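# Chapter 6: Footpaths, Kerbs and the Public Street

By the end of this chapter, students should be able to:

- describe the main parts of a city footpath and the purpose of each
- explain how the kerb line affects drainage, access and safety
- compare paving materials in terms of cost, wear and comfort underfoot
- prepare a simple plan of a street corner at a suitable scale.

## 6.1 The space between the building and the road

Streets are often discussed as if they belonged to vehicles. Yet on most days the greater number of people in a city centre use the footpath, and they use it for many purposes: walking to work, waiting for a bus, meeting friends or resting in the shade. A council that plans only for moving traffic will find that its shops, schools and public buildings are harder to reach than they should be.

Planners commonly divide the footpath into zones. The frontage zone lies against the buildings and allows for doors, steps and window shopping. The through zone is kept clear for walking. The kerb zone, nearest the road, holds poles, signs, bins and street trees. Where these zones are poorly marked out, objects drift into the walking line, and people who use wheelchairs, prams or canes are the first to be affected.

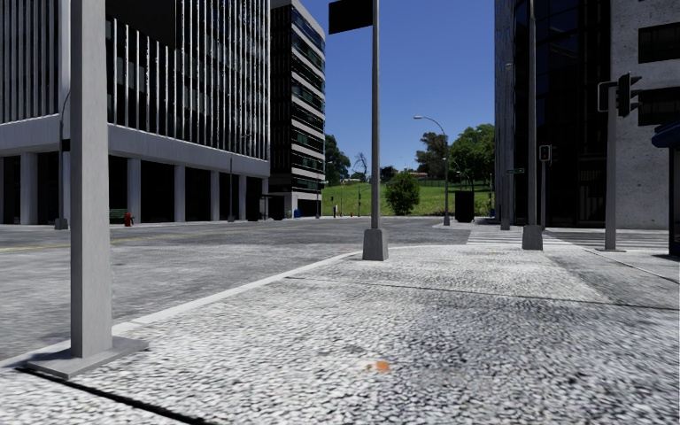

The width given to each zone depends on the street. In the Fuvadbridge case study, which students will meet again in Chapter 9, the council first set a single width for every street in the centre. The rule was easy to apply but served the market streets badly, and it was replaced after a public review in July. The revised plan treats corners separately – people gather there, turn there and wait to cross.

## 6.2 Surfaces and edges

A paving surface must drain well, give good grip and be simple to lift and relay when pipes need repair. Small stone units last a long time but can be tiring to walk on if they are laid unevenly. Poured concrete is cheaper at first, although patches tend to show. The Tullberg trial compared 12 surfaces over two winters and found that the quality of the base layer mattered more than the choice of finish.

The kerb marks the edge of the footpath, guides rainwater to the drains and warns people with low vision that the road is near. Designers must therefore take care when lowering it at crossings.

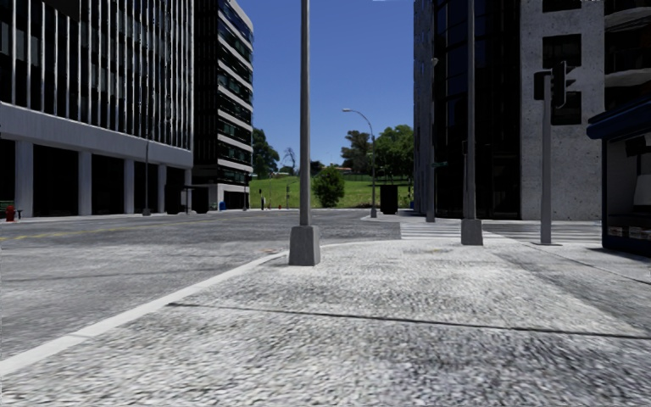
*Figure 6.2 A street corner with speckled grey paving, a white-painted kerb edge and poles on concrete bases.*

### Activity

Choose a street corner near your school and draw it in plan at a scale of 1:1000. Draw the corner again at a larger scale, and mark the three zones on this second plan. Note which details could not be shown on the first.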